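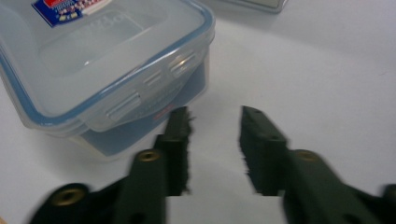 Two churches and the premier's office

I have been going to Mass in Irkwood long enough to remember when the only politics you got from the pulpit was a reminder to vote, and even that was read off the back of the bulletin in a hurry. So I was a bit surprised in August to find a glossy card on every seat, asking us to write to our member about the faith schools funding bill. The card told us what to write. It even had the stamp on it.

I didn't fill mine in. I'm not against the bill, or I don't think I am. I've read it twice, all 20 pages, and I still can't find the part that does what the card says it does.

The card says religious schools will "lose the right to hire staff who share their values". What the bill says is that a school taking public money has to publish its hiring rules before it advertises a job. If you want a maths teacher who goes to church on Sunday, put it in writing where the maths teacher can see it. Maybe there's a lawyer somewhere who can get from one to the other. I'd like to meet that lawyer, and I'd like to know who's paying.

The other side is no better. Felturik, the outfit that puts out those weekly polling emails, sent one round claiming 95 per cent of people in the province want "religion out of the classroom". I went looking for the question they'd asked. It was whether pupils should be forced to take part in prayer against their parents' wishes. Well, of course they shouldn't. I'd have said yes to that myself and so would the priest. How you get a headline about banning religion out of it is beyond me, but it was all over the local news by supper and I haven't seen a correction.

What bothers me more is how quickly everyone assumed the worst. I made the mistake of reading the comments under the Hullasex forum thread, where I was informed that Catholics are taking orders from overseas, that we can't be trusted near a school board, and that my grandmother's generation had the right idea about keeping us out of the civil service. My grandmother was one of the people being kept out. I doubt the fellow who wrote it would say the same about any other faith with his name attached. Then again, a few of the replies from my own side were about as charitable as a parking ticket.

There was a public meeting at the Priedītis hall and I went, mostly to see if anyone would quote the bill. It ran for two hours. We had 9 speakers and one of them had a copy with her. She read out the clause on published rules, and a man behind me said that was exactly what he was afraid of — though when she asked him which part, he said all of it.

The member says she is "listening to all communities". I've heard that one before, generally the week before a vote that's already been decided.

I've written her a letter of my own, with my own stamp. I asked what happens to a school that publishes its rules and then ignores them, as the bill doesn't say. No answer yet. If I get one that isn't a form letter I'll post it.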